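Yuto Maruyama on guiding the Skirel Traverse

Last updated: 2 June 2019

Yuto Maruyama leads walking groups over the Skirel Traverse, the old supply route between Clindton and Harnthorpe. The route takes 6 days. He has a fixed method for most of it, starting with pack weight.

"We weigh every pack at Clindton before the first climb," he said. "Most of what comes out is spare clothing. Food stays in."
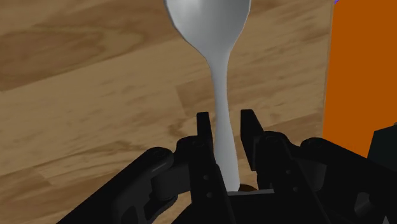
Water is the next item. The only reliable source on the second day is the creek below Bhardwaj Saddle, 340 meters lower than the camp, and he sends walkers down in pairs before dark. "You treat it, you carry it up, and then you cook. I don't change the order."

Maruyama trained as a surveyor and still keeps a log of trail conditions. His entries cover washouts, fallen trees and the state of the 378 log steps above the saddle, which were cut by the wartime supply crews. "The lower steps rot first – the drainage is poor. I report them each July and the park replaces what it can."
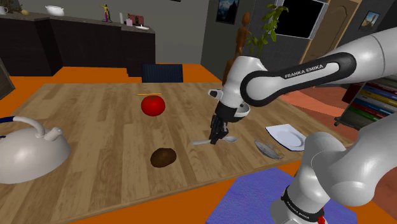 Training before the trip

He asks walkers to train on stairs with a loaded pack. The downhill sections cause more knee trouble than the climbs, he said, and treadmill work does little for them. "Go down slowly, short steps, poles in front. Do 200 steps, rest, and do them again."

The next group leaves Clindton in July.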